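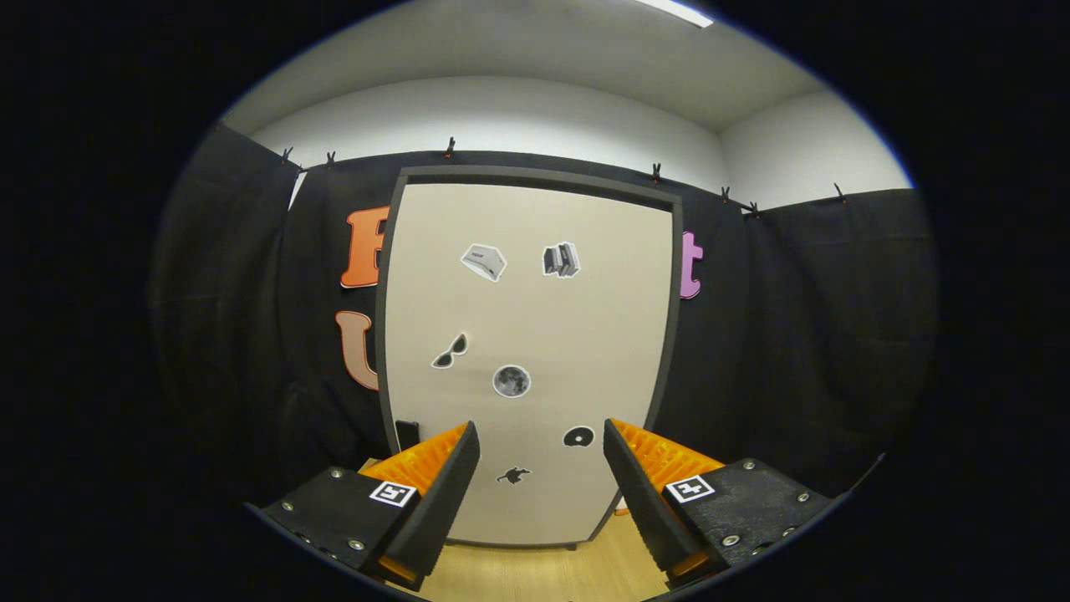 The Long Afternoon of the Town Lending Library

When the Pratwood Subscription Library opened its doors, a member paid by the quarter, wiped his boots at the step, and asked for a book at a counter. Readers did not walk among the shelves. A clerk took the slip, went through a curtained door, and returned with the volume or with word that it was out. The catalog, printed in a run of 300 copies and sold to members at cost, was the only view most of them ever had of the collection.

That catalog is now the starting point for a history of the library by Marisa Leone, who spent four years with its account books, borrowing registers, and correspondence. Her study, published by the Pratwood Historical Society, follows the institution from its subscription days through its adoption by the town and into the present, when the building on Raltow Street lends sewing machines and telescopes along with novels. It is a local history, and it stays close to its subject. It also raises a question that many public libraries of similar size are facing: what a town intends to keep in common, and for whose use.

The early registers are unusually complete. For the first full year of lending, they record 1,613 loans, nearly all of them to men, although Leone argues persuasively that many of the books were read by other people in the household. Her evidence lies in the margins. A hardware dealer who borrowed nothing but works on drainage for two winters suddenly took out nine novels in a month, and the clerk wrote beside the last of them, "for Mrs. H., who begs it be renewed." Similar notes appear on dozens of pages. The library's rules permitted one borrower per subscription, and the clerks appear to have treated the rule with some patience.

Travel writing was the most heavily used part of the collection, followed by sermons and farm manuals. Fiction was purchased with reluctance. The minutes for one September meeting contain a lengthy debate over whether a three-volume romance could be accepted as a gift without implying approval of its contents. It was accepted, bound in plain cloth, and borrowed so often that the first volume had to be replaced.

The town assumed responsibility for the library after a vote that Leone describes in close detail. Opponents objected to the cost of coal. Supporters pointed to the mill at Nakpan, where the owners had set up a reading room for their workers and had begun to draw young families away from Pratwood. The measure passed, fees were ended, and the curtained door was taken off its hinges. Within two years the holdings had grown to 3,201 volumes, and the counter was moved to one side so that the public could reach the shelves.

Open shelves changed the work of the staff. Books were misplaced, and some were lost. The head librarian complained in an annual report that "persons of all ages now take down what they please and return it where they please," and asked for a second assistant. She received one, at half the wage requested. The same report notes, without comment, that loans to children had doubled.

Leone's central chapters concern the decades when the library served as a general meeting place. It held evening classes in bookkeeping and English. It kept a seed drawer, from which a gardener could take a packet in spring on the promise of returning seed in the fall. During one hard winter the reading room stayed open until ten at night, and the registers show that very few of the people who came in borrowed anything. The board considered closing earlier to save fuel and decided against it. The relevant minute is a single line.

The seed drawer has particular importance in her account. It is the first item the library lent that was not printed, and it established a practice that later boards could point to when they were asked to approve framed prints, then phonograph records, then tools. A bequest from the Wallent family paid for the record collection and for a listening booth, which remained in use long after the machine inside it had been changed several times. Former patrons interviewed for the book remember the booth more clearly than any other part of the building. One recalled waiting through an entire summer of Saturdays for a turn with the same album of piano music.

The book is less certain in its treatment of recent years. Leone records the arrival of public computers, the reduction of hours, and the campaign to repair the roof, but these pages move quickly, and the reader would welcome more from the staff who worked through them. The discussion of digital lending is confined to a few paragraphs. Licenses that expire after a fixed term have altered what it means for a library to own a book, and a historian so attentive to account books might have said more about the expense.

She is on firmer ground with the building itself. The chapter on the 1,613 loans of the first year is matched by a later one on the objects that survive from it: the date stamp, the clerk's stool, and a ledger whose spine has been repaired with bootlace. These are kept in the workroom upstairs and may be seen by appointment.

The Society issued the history on May 4, 2019, in an edition that includes a facsimile of the first printed catalog. It runs to 275 pages, with an index of borrowers by surname. Copies are held at the Raltow Street desk, where they may be borrowed for three weeks and renewed once.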